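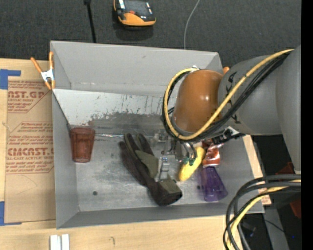 3 min read

Garba Ajayi wanted me to watch the glove. I had come to Sotden's open day in September with a notebook and a bad attitude, and he had picked up on both before I got my coat off.

"The glove is the hard one," he said. "It has no shape of its own. A cup is a cup whichever way it lands."

The bin on the table held two plastic cups, a shiny foil package, a yellow toy fruit or vegetable with green leaves, and the glove, black with an olive patch. The arm's job was to take things out of it. Ajayi's team calls the system Portela, and the company hopes to sell it to warehouses that pack mixed orders.

I asked him how often it works. He said the last long test was 1000 picks, and that 297 of them needed a second try or a person.

"Is that good?" I asked.

"It's better than spring," he said.

I'll give him credit for handing me the number. The brochure by the coffee urn doesn't have it. The brochure says "human-level handling," and when I read that out loud Ajayi looked over at Randa Mahasneh, who runs sales.

"That's a direction," Mahasneh told me. "We're telling customers where this is going."

I said the sentence was in the present tense. She said she would look at it.

My main complaint with these events is that the company chooses the objects. Five things in a metal-floored bin, with room between most of them, is a pretty kind version of the problem. A real tote at a real warehouse is full to the top, and half of what's in it is in a torn bag. I put this to Ajayi and he didn't argue much.

"We do fuller bins in the back," he said. "They're slower, and people get bored and walk off."

How much slower? He puts a sparse bin at almost 100 picks an hour and a full one at "a lot less." I asked twice and got "a lot less" both times.

Elie Twal used to supervise a packing floor at Gistatgate and now advises Sotden two days a month. He was the most useful person in the building. His old crew had 20 people on a shift, he said, and what he cared about was who got called when a machine stopped.

"If it quits once an hour, fine, somebody walks over," Twal said. "If it quits every few minutes, that somebody has a new full-time job, and it's a worse job than the one they had."

So which is Portela?

"Depends on the bin," he said, and laughed. "Ask them to let you fill it."

I did ask. Mahasneh said visitors' objects weren't part of the afternoon program for insurance reasons. I had a set of keys and half a granola bar in my pocket, and they stayed there.

Ajayi walked me to the door around four. He thinks the glove will be routine by next year. I asked if he'd put that in the brochure with a date on it.

"Randa writes the brochure," he said.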